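Week four handout: cables, tubes and other bendy things

Hello again, and well done for getting through last Thursday, which I know went on a bit. I've typed these notes up from what I said at the bench plus a few things I forgot to say, so if you were there you'll spot the gaps I've filled in.

We've spent three weeks on stiff parts. Blocks, pegs, brackets, all the things that stay the shape you left them. From now on it's the floppy stuff, and I'll admit it's my favourite bit of the course! A tube has its own ideas. Hold it at one point and the rest of it goes where its stiffness and its weight send it, and you have to plan for all that length you aren't holding.

Start with where you grip. Too near the end and you've no room to push it into anything. Too far back and the free end droops or swings about, and you spend ages chasing it. I tell people to begin closer than feels natural and move back a little at a time until the end starts to wander, then stop and write down the distance.
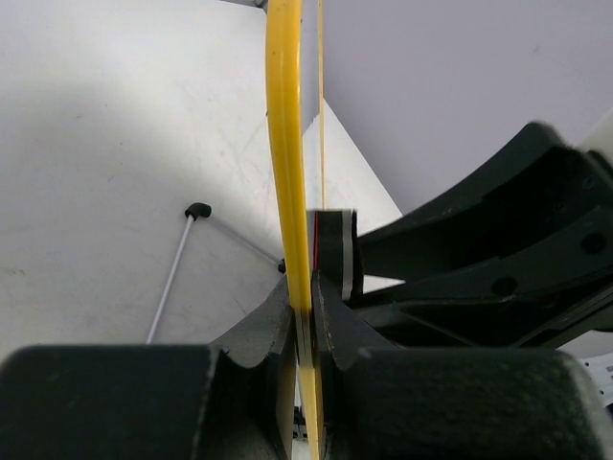
Fig. 1. Yellow tube held between two fingers. Compare its bow with the straight yellow line beside it.

The bow matters more than you'd think. Whenever a tube curves like that it's storing a bit of push, and it'll give it back the moment you let go (ask anyone who has ever tried to coil a garden hose in a hurry). Before you sketch a route for the Okow exercise, draw the shape the tube wants to take on its own. Then draw the shape you need. The difference between those two drawings is where your clips go.

On to the layout of the bench, which a few of you asked about. I like a pale, plain top with the board in the middle, so both sides can get at it and nothing bright is lying about to confuse you. 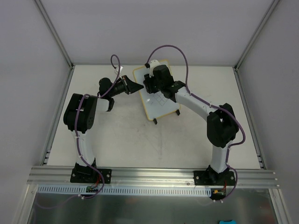
With two arms you get to hold and guide at the same time, one keeping the tube still and the other leading the free end round. Decide which is which before you start and put it on your plan. Most of the muddles in last year's Stuvudar reports came from swapping halfway through and not saying so.

Have a think about the arms' own cables too. They need enough slack to reach every corner and ties often enough that no loop drops over the board. Same problem as the tube, really, only this time you want it to stay out of the way.

For next time:

Read the Wogan chapter on bending, pages 18 and 19. Skip the boxed bit unless you enjoy sums.

Do the Zovosix worksheet, all of it please, in pencil.

Bring your two drawings. The report is worth 85 marks and the drawings count towards it, so don't leave them on the bus. Hand everything in at room 3375, in the tray by the door.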